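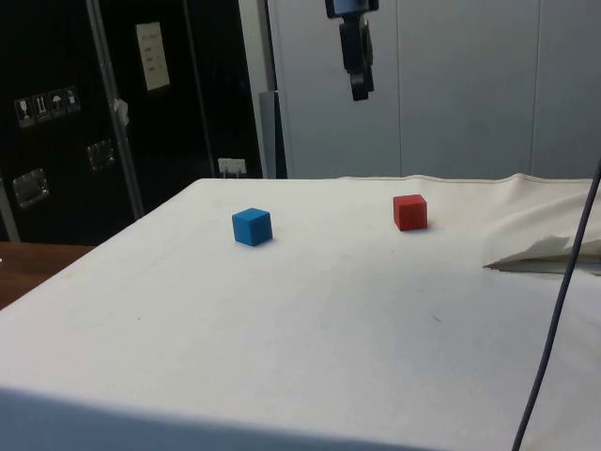
Can one gripper be compared fairly with another if they were tested on different arms?
Only loosely. Arm, controller, finger pads and lighting all change the result, so a comparison worth paying for holds those still and swaps the gripper alone.

NUSOW OPENS GRIPPER COMPARISON SERVICE TO OUTSIDE CUSTOMERS, PUBLISHES FIRST ROUND OF RESULTS

Two-finger grippers from Privska and Gunnlaugsson run through the same pick-and-place program. Full logs free to download.

SKELTDEN, Jan 24, 2026 -- Nusow, the independent test shop for small automation equipment, today opened its gripper comparison service to outside customers and released the results of its first full round. Two electric two-finger grippers, one from Privska and one from Gunnlaugsson. Same arm, same controller, same wrist camera, same program. Small colored cubes on a cloth-covered table.

The round covered 400 pick attempts per gripper. The Gunnlaugsson unit failed 9 times, the Privska unit 14. Not a big gap, and Nusow is not calling a winner on it. Where the two units did part ways was in what kind of failure showed up, and how quickly each one cycled.

"Buyers keep sending us two data sheets and asking which one to get," a Nusow spokesperson said. "The sheets don't use the same load, the same pads or the same definition of a grip. So we put both on one arm and ran them."

What was tested

Pick a cube, lift, hold, set down at a second point, release, back to start. Cubes in two colors, placed at positions drawn from a list fixed before the round began. Both grippers saw the same list in the same order. Fingers pointing straight down on every approach, no tilted grasps in this round.

The cloth was a deliberate choice. A hard bare tabletop is kinder to a gripper -- the fingers touch down, stop, and close. Cloth gives a bit, and can get pinched along with the part. Many of the packing and sorting customers Nusow talked to last October work on soft surfaces of one kind or another, and wanted that covered first.

What came out

Privska: quicker to open and close. Most of its failures were cloth pinches, where the fingers came down a touch low and took a fold of fabric up with the cube. The program counts that as a failure even if the cube makes it to the second point. Raising the approach height cleared up most of these in a short follow-up run, but follow-up runs are not part of the published score.

Gunnlaugsson: slower cycle, wider finger pads. Fewer pinches. Its failures were mainly slips during the lift, nearly all of them with the cube sitting at an angle to the fingers. Grip force was left at the maker's default on both units.

Total time for the 400 attempts came to 2358 seconds of gripper and arm motion for the Privska unit and 2538 seconds for the Gunnlaugsson. Camera processing time is logged separately and was left out of both totals. Customers who want it put back in can do so from the raw logs, the columns are labeled.

Camera notes

Both rounds used the same wrist-mounted camera, and the mount was not touched between grippers. Calibration was checked before and after each. Blue and red cubes were found equally well under the overhead lights. Shadows at the front edge of the table cost a few detections early on in setup and the exposure was fixed before scoring began.

One thing worth passing along to anybody running there own comparison: the wider Gunnlaugsson fingers take up more of the camera's view when open. On small parts that matters. The detection program had to be given a mask for each gripper, and the masks are included in the download.

What was not tested

Payload limits. Long-term wear. Anything oily, bagged or round. Network behavior, other than to confirm both units talked to the controller without dropping out. Nusow also did not test either maker's own setup software -- all commands went through the arm controller. The results say nothing about any other model from either company, and should not be quoted as if they did.

Both units were bought at list price through normal sales channels. Neither maker paid for the round. Both were sent the results ahead of release and given the chance to comment. Privska asked that the approach height follow-up be mentioned, and it has been, above. Gunnlaugsson asked for a repeat at higher grip force. That is on the schedule.

How the service works

Customers send in their parts, or describe them closely enough that stand-ins can be made. They pick two or more grippers. Nusow supplies the arm, controller, camera and program, writes the position list, and sends it over for sign-off before anything moves. After sign-off the list is locked.

"The list gets locked, that's the part people push back on," the spokesperson said. "They see a bad run and want to shift the parts a little. We'll do that, but it goes in as a new round with its own number."

Reports include the score, every failure by type, cycle times and the raw log. Video is optional. Customers may keep results private or have them posted in the open library. Private rounds cost more.

Comparisons of arms and controllers are planned next, using the same approach with the gripper held constant. A camera round is further out, no date yet. Makers who would like there equipment considered can write in, but inclusion can't be bought.

Pricing and availability

Bookings open today. A standard two-gripper round with customer parts is $2,538. A written review of an existing in-house comparison, no hardware involved, is $159. Logs, masks and the position list from the Privska and Gunnlaugsson round are free from the Nusow website, no sign-up.

About Nusow

Nusow tests grippers, arms, cameras and controllers for companies too small to keep a test lab of their own. Based in Skeltden. It sells no robot hardware and takes no commission from makers or resellers.

Press contact
Nusow Press Desk, Skeltden
Use the press form on the Nusow website. Review copies of the full report on request.

###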